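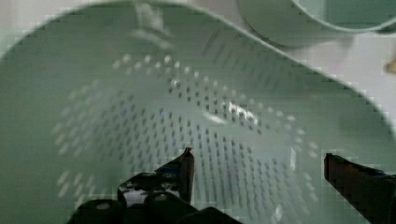
Wrist view, gripper open over the colander.

Budgeting a small pick-and-place cell for kitchenware — what am I missing?

Category: Automation > Planning & Purchasing
Reading time: 2 min

We are pricing a tabletop arm with a two-finger gripper and a wrist camera. The work is sorting and stacking light housewares before they go to packing at our Rurnmont site. I have a quote from Masanja for 3,305 covering the arm, controller and basic gripper. The camera and its mount are listed separately at 468. My manager wants one number by December and does not want to come back for more.

The parts are thin-walled, mostly pale, and some have drainage holes. Cycle time is not critical. What belongs in the budget besides the quote, and is the wrist camera worth having over a fixed overhead one?

— Sharon Ndung'u

2 answers

Answer 1 (accepted)

Your quote covers hardware and very little else. Add lines for the following before you submit anything:

- Spare fingertips. Pads wear, and you will want to try more than one shape on a thin rim. Order five pairs.
- Lighting. Smooth plastic throws glare, and a bright patch on top of a row of holes will hide the edges the software needs. A diffuse panel costs less than the hours spent tuning exposure.
- Mounting plate and a rigid table. A light bench moves when the arm stops.
- Cable management for the wrist camera. The cable flexes on every move, so buy a second one now.
- Integration hours. Whatever you estimate, double it.
- Risk assessment and any guarding that comes out of it. Ask for this in writing from whoever does the install. 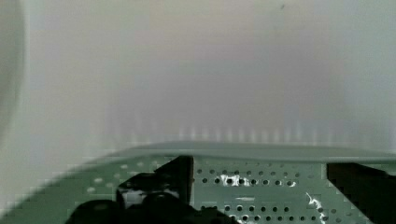

Should the service contract be bought with the arm or added later?

Get it priced with the arm, even if you sign it later. We bought from Flidton without one and had to pay for an inspection before they would put the unit under cover. Ask how long the quoted rate holds and whether it includes a loaner.

On the camera: wrist mount is better for the last stretch of the approach, where you need to see the rim between the fingers. It is poor at finding parts across a table, as each close view takes in so little. Many cells end up with both. If the money only stretches to one, put test parts in front of each type before you choose — pale parts on a white table are a hard case for either.

Answer 2

We run a Monevov arm and it's fine. Software license was over 2 months late though, check if it's yearly or one-time, ours was yearly and that was not on the quote. Didn't bother with the overhead camera, can't compare.

Also ask what the lead time on the gripper is. Ours shipped separately from the arm.

Comment from asker: The license is not mentioned anywhere in the Masanja quote. I have asked. Will split the budget into purchase and yearly cost.

Filed under: robot arms, grippers, cost planning

Contact | Copyright Community Automation Help | Back to top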